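Back from the allotment with dirt up to my elbows and a sore spot between my shoulder blades, and I've promised myself I'll get this down before the shower or it won't get written at all. April again. I say every year that I'll have the garlic in before Easter and every year I'm out there in the drizzle poking holes with a broom handle.

Anyway, it's in. 48 cloves, two rows and a bit, the purple-skinned sort I swapped with the bloke three plots down for a jar of my quince paste. He reckons his grandmother brought the original bulbs over in a coat lining, which I choose to believe.

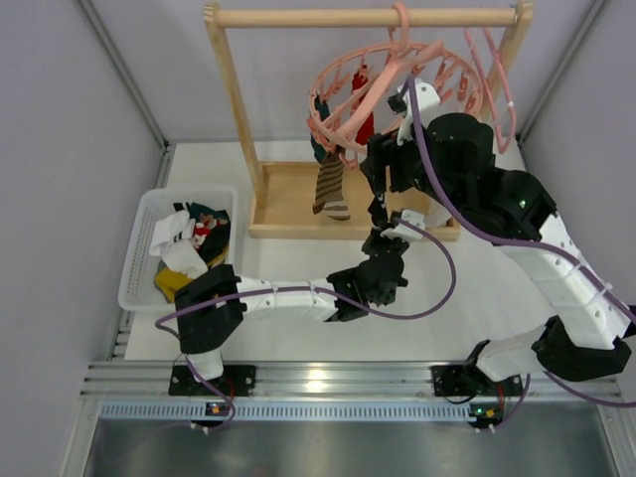

Posted by Ignacio Montecinos
Filed under: Garden diary, autumn

The bed by the fence has been a worry since February. I dug it over this morning and it was like cutting into a cheesecake that hasn't set, all slump and no crumb, and there was a smell I didn't care for. Too much rain and too much of my own enthusiasm with the chook manure, I'd say. I forked through a bag and a half of gypsum and a barrow of old leaf litter and then stood there looking at it with a cup of tea from the thermos. It looked back. I've put nothing in it. It can sulk until August and then we'll see about potatoes.

Tomatoes are finished, properly finished. I'd been leaving the last two vines in because they still had green fruit and I'm sentimental, but the leaves had gone that grey crackly way and a possum had been taking one bite out of each tomato on the way past. One bite! Eat the whole thing, mate, I wouldn't mind so much. So out they came, and I've got a bucket of green ones for pickle. Mum's recipe says "enough vinegar" and "sugar till right" and I've never made it the same way twice.

The grand total for the season, going by the scribbles on the shed door, is 293 tomatoes, and that's without the cherry ones, which never make it as far as the shed. Last year was miserable so I'm pretty chuffed. The best of them were off the Marinho plant, the big ribbed one with the green shoulders. I saved seed from the two fattest and they're drying on a saucer on top of the fridge, where I will definitely forget about them and then knock them behind it.

Broad beans next. I soaked them overnight, then remembered I've read you're not meant to soak them, then planted them regardless. Same with the peas, along the old bed base I use for a trellis. Silverbeet is coming up on its own in the path, as it does. I've stopped fighting it and started walking around. 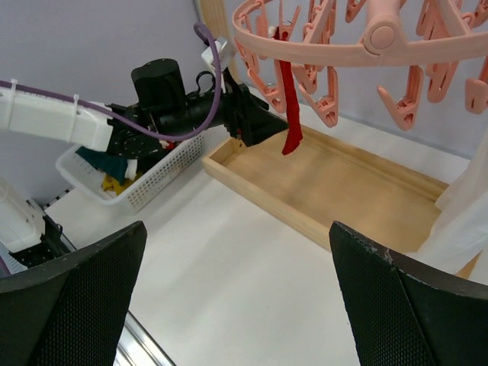

Can you plant garlic from the supermarket?
You can, though a lot of it is imported and may have been treated so it won't sprout, and you won't know until you've waited weeks for nothing. Locally grown bulbs from a market or a neighbour are a safer bet. Pick the biggest cloves and put them in pointy end up.

That one comes up every autumn at the gate, so I've written it here and next time I can just wave at the page.

What else. The tap at the top end is dripping again. I've wrapped it in tape for now and it's gone from a drip to a sort of weep. The rhubarb wants dividing and I'm pretending not to have noticed. I got 30 litres of worm juice out of the old bathtub, way more than I had bottles for, so the back seat of the car was an anxious place to be on the roundabouts. Only one lid came off. The windows are down and they're staying down.

Saw a pair of king parrots in the neighbour's persimmon about four o'clock, making an absolute mess and very pleased about it. I stayed longer than I needed to because of them, and then my knees had locked up and I had to use the fork to get vertical.

Tomorrow, if it's dry – compost. It needs turning and it's heavy and I don't want to. Also buy twine, and jars, and more vinegar.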